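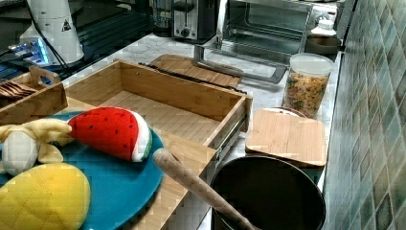
Resetting the Kitchen Cell After a Wrist Camera Swap

Posted 30 September 2018 in Cell Notes

You have changed the wrist camera. It took ten minutes, four screws and one word you would not use in front of visitors, and now the arm reaches for everything slightly to one side of where it is. Welcome to recalibration. Set aside a morning.

These notes cover the counter cell at Usano. The Weerasinghe cell has a different mount and a worse stool, but the steps are close enough.

Before you start

You need the hex keys from the drawer labeled hex keys (they are in the other drawer), the printed checkerboard, a lint-free cloth and the Cesitell calibration tool on the cell computer. Check the version. If it still opens in the July build, update first, or it will save your results to a folder that it then refuses to read.

Put the arm in hold, then hit the stop button on the controller. Both. Hold keeps the arm where it is, and the button keeps it from changing its mind while your fingers are in there.

1. Seat the camera

Loosen the bracket, push the camera back until it touches the stop, and tighten the screws in a cross pattern. Go snug and no further. The last person to go further left us half a screw head and a long afternoon.

Now look at the live view. You want some of the gripper in the picture, low down and to one side. If both fingers fill the view, the camera is tipped too far in. If you see no finger at all, it's tipped out, and every close approach will be guesswork.

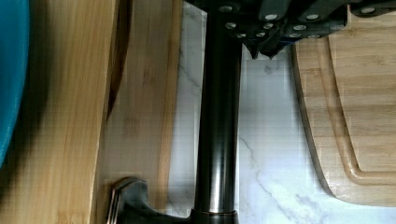
Wipe the lens even if it looks clean. Then jog the gripper slowly between two tall things and watch the live view as you go. Any jump in the picture means the connector isn't all the way home, and it's better to learn that now than at pose nine.

2. Route the cable

This is where most of our faults come from. Leave a loop at each joint big enough to put a thumb through, and strap the cable on the links, never across a joint. Release the stop, drop the speed to the lowest setting, and turn the wrist to both ends of its travel. Listen. A creak is a strap. A click is a connector. Silence is suspicious, so do it again.

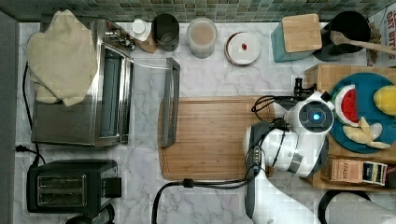
Once the cable behaves, send the arm through its full reach at low speed with your hand on the stop button. Watch the long run near the base as well, which likes to wander toward whatever can snag it.

3. Run the poses

Tape the checkerboard flat. Flat means flat: a curled corner will give you a beautiful, confident, wrong answer. Start the pose routine and stay out of the light. It visits 10 positions and grabs frames at each one. Our last good run kept 1,958 frames out of 2,634, and the tool was perfectly happy with that. When it kept only 745, the cause was a reflection off the checkerboard, cured by turning down one lamp.

Save the result under today's date. "final_new_2" is already taken, as is "final_new_3".

4. Check it against real objects 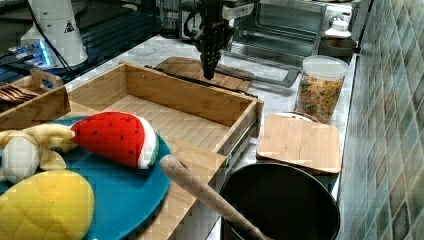

A good score from the tool only proves that the tool likes its own work. Take the checkerboard away and test on the counter as it's normally laid out. Bring the gripper over the cutting board with the fingers pointing down, and compare where the software thinks the board's edge is with where it is. Then try something soft, like the plush watermelon slice on the teal plate, which forgives a bad grasp in a way that the pot does not. Leave the open drawer for last. Its sides are tall, and the arm has to come in straight or it will introduce itself to the bamboo.

If every target is off in the same direction, go back to step 1 and look at the bracket. If the error changes as the wrist turns, suspect the cable pulling on the camera and redo step 2. If it's off at random, restart the Cesitell tool before you take anything apart. I would like those two hours back.

5. Write it down

Fill in the Ilidero log sheet: camera serial number, calibration file name, kept frames, your initials. Put the hex keys in the drawer where you found them – the wrong one, please, or the next person will never find them.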